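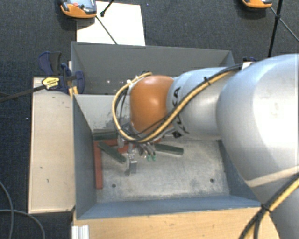 Figure 4. Cables tied along a robot arm, with a wide loop left at the joint.

4. Routing and tying the cables of your sit-stand desk

This section is for the Triseo desk frame with one or two motors. Read it to the end before you plug in the control box. Most problems which customers report to us come from a cable that is too short when the desk is high, or from a cable that is caught when the desk goes down.

4.1 Before you begin

You need the bag of cable ties, the cable tray, the 16 short screws and a cross-head screwdriver. The desk must stand on its own feet, with the top already fixed (see section 3).

CAUTION: The power cord must be out of the wall socket during all of the steps in 4.2 and 4.3.

4.2 Mounting the tray

1. Hold the tray against the underside of the top, near the back edge. The open side looks toward the wall.
2. Mark the holes with a pencil. Keep a distance of 5 cm from the crossbar.
3. Drive in the screws by hand. An electric screwdriver can go through a thin top very quickly.
4. Put the control box and your power strip in the tray. The switch of the power strip must stay within reach of your hand when you sit.

Note: If your top is made of glass, do not drill. Use the adhesive tray Juvow, sold separately, and wait one night before you load it.

4.3 Laying the cables

1. Push the motor cable into the control box until you hear the click. If you have two motors, it is not important which one goes in M1 and which one in M2.
2. Lay the motor cable along the crossbar and tie it at each slot. Pull the ties only until the cable does not slide - a tie that bites into the jacket will damage it with time.
3. Bring the monitor cables down the back of the monitor arm. At each joint of the arm leave a free loop, wide enough that you can turn the arm fully to both sides. Tie the cable before the joint and after it, never on the joint.
4. Collect all cables which go to the wall in one bundle. This bundle must be at least 40 cm longer than the distance from the tray to the socket at the highest position of the desk.
5. Cut the ends of the ties flat. The sharp ends scratch the hands and catch on clothes.

Note: Keep network cables and the power cord on different sides of the tray if you have enough room.

4.4 First movement

1. Plug in the power cord. The display shows three lines.
2. Press and hold the DOWN key until the desk reaches the bottom and rises a little again. Release the key. The display now shows the height.
3. Press UP in short steps and look behind the desk after each step. If any cable becomes tight, stop and go back to 4.3, step 4.
4. Go down again in the same way. Watch for cables between the top and a drawer unit, a radiator or the window sill.

CAUTION: Keep children and pets away from the desk during the first movement. The anti-collision function is not active before step 2 is completed.

4.5 Later changes

Each time you add a device, repeat 4.4 from step 3. Check the ties once a year, and replace a tie that has turned white or brittle. When you order spare ties, ask for bag Kamel, which also contains two adhesive clips for the hand control.

If the display shows E5 after you have moved cables, take the power cord out, press the motor plugs in again and repeat 4.4 from the beginning.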